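Where do you all keep your glasses? Mine keep ending up flat on the table

4 min read

Okay, I need some help from people who are tidier than me. I have one of those thin wire-rimmed pairs with the little round lenses, and I cannot for the life of me work out where they should live when they're not on my face.
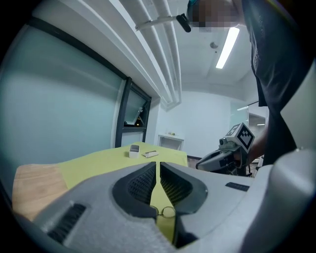 I only need them for close-up stuff, so they're on and off maybe 80 times a day (reading, threading a needle, squinting at the back of a soup tin) and every single time I just plonk them down on the nearest flat thing. Usually that's the big table. I've got a yellowy-green cover on most of it because the timber marks if you so much as look at it with a mug in your hand, and thin wire on that colour just disappears. I've put a library book on top of them. I've put a casserole dish on top of them! Twice this year I've had the arms bent back into shape, and the second time the woman at the optical place in Dandham gave me a Look.

So my questions, all jumbled together:

Would you use a little open box on the table, or a proper hard case? I like the idea of a box because I know I won't bother opening and closing a case. But then they'd be rattling around in there with the pens and the rubber bands and whatever else my household decides belongs in a box.

Does the table cover matter? Is cloth okay to rest lenses on, or am I slowly sanding them down? I've got a few fine scratches already and I'd like to know who to blame.

And is there any trick for straightening the arms at home? They sit a bit wonky now, left side higher than the right. I'm not going to attack them with pliers, I promise, I'd just like to know if it's a thing people do.

The new lenses cost me $159 and that was with the discount, so I'd quite like to get a few years out of them. Thanks in advance!

Reply 1

Box, every time. I had the exact same problem and I did own a case, a lovely one, and it spent its whole life in a drawer because cases are a two-handed job and I've generally got a cup of tea in one of them.

What worked for me was a small open box with a bit of felt glued in the bottom. The important part is that it's ONLY for glasses. The minute one pen goes in, it's a pen box, and you may as well give up and get another box. Mine is bright red and so ugly that the family leaves it alone. It sits at the back of the table, away from where plates get put down, and after a couple of weeks my hand just went there by itself.

Two more things. Fold them before they go in, left arm first and then the right (most pairs sit flatter that way, though try yours and see). And get a second box for beside the bed. I tried carrying the one box around with me and it was hopeless, I lost the box AND the glasses for most of a Saturday. They were in the linen cupboard. Couldn't tell you why.

On the cloth question, I reckon it's more about grit than fabric. A clean cloth is probably kinder than bare wood, but if it's a table people eat at, there'll be crumbs and salt and sugar all through it. I give mine a good shake outside when I remember, so not very often.

Reply 2

just get a cord. goes round your neck, never lose them again. $14 at the chemist. yes you'll look like a librarian, librarians are great

Reply 3

I worked behind the counter at a small optical shop in Birkach for a good long while, so I'll have a go at the bits that haven't been covered.

Lenses up! If you must put them down on a table, fold them and rest them on the folded arms, with the lenses off the surface. People lay them face down all day long and then wonder about the scratches. The other big culprit is wiping them dry with the hem of your shirt. Rinse them under lukewarm water first, a tiny drop of plain dish soap if they're greasy, and then a clean microfibre cloth. Skip the paper towel, it's rougher than it feels. Wash the microfibre too, with no fabric softener or it'll smear everything.

As for the bend, please don't do it at home with thin wire. The arm itself will forgive you, but the little joint near the hinge often won't, and metal that's been bent back and forth a few times gets tired and snaps. Most shops will straighten a pair for free or next to nothing, even if you bought them elsewhere. Ask them to check the screws while you're there, because a loose one can make the whole thing sit crooked and it's a ten-second fix. Ignore the Look. We gave everybody the Look.

On box or case, I'd say both. Open box on the table for the daytime on-and-off, hard case for the handbag or the car. A hard case doesn't have to be fancy, we sold basic ones for less than a sandwich. Make sure it's deep enough for round lenses, though, as some of the slim ones press on the nose pads and push them out of line.

The cord's not a bad idea either, but take it off if you're cooking. I repaired more than one pair that had been swung into a mixer.

Reply from the original poster

Oh, these are brilliant, thank you! I've been laying them lenses down for YEARS. Mystery of the scratches solved and I have only myself to blame.

I'm going to try the dedicated box with felt in it, and I'll pop in and get the arms done properly next time I'm in town. Does it have to be felt, by the way, or would an old flannel do? I've got a whole bag of those.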